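Small things in small bins

2021-10-28

Since April I am trying to make order in our flat, and I go one table at a time. The kitchen was quick. The desk things are another story, because they are so small and they travel. I find a rubber under the sofa, a clip in the bathroom, and my sister Nisreen finds my good pen in her coat.

My old system was one big drawer. Everything went in, and to find the tape I had to take out all the rest. Tineke Hendriks, my neighbour from downstairs, told me that a drawer like this is only a rubbish bin which you do not empty. I was a little offended, but I went to look for bins the same evening.

I wanted low, open ones, without a lid. With a lid I become lazy and leave the thing on top. And I wanted colours, so that I remember "tape is blue" without reading any label. Tape in the blue bin, staplers in the red one. The yellow is the one I have not decided. Hiba says pens, I say envelopes, but for envelopes it is perhaps too short.
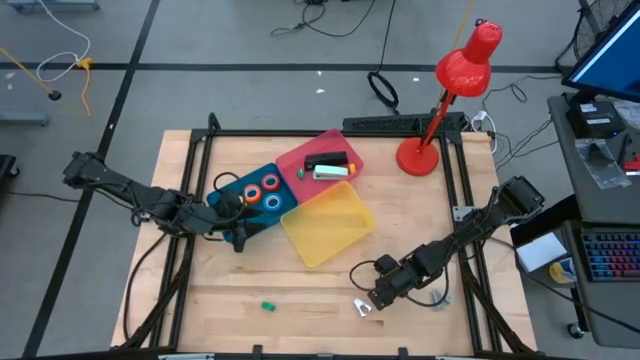
What I learned with the loose pieces

The rolls of tape and the staplers are easy, they have their place and they are big enough to be seen. The difficulty is always the last few pieces, which belong to no family. My rule now is that they may stay on the table for one evening. The next day they go in a bin or they leave the house.

I also put the red lamp back at the corner. For almost two years it stood on the floor behind the door, and I do not know why I accepted this. It has a heavy foot and does not need much space.

Next I must do the shelf with the papers. Fadi Issa has promised to lend me his hole punch, so first I have to find where I put the folders.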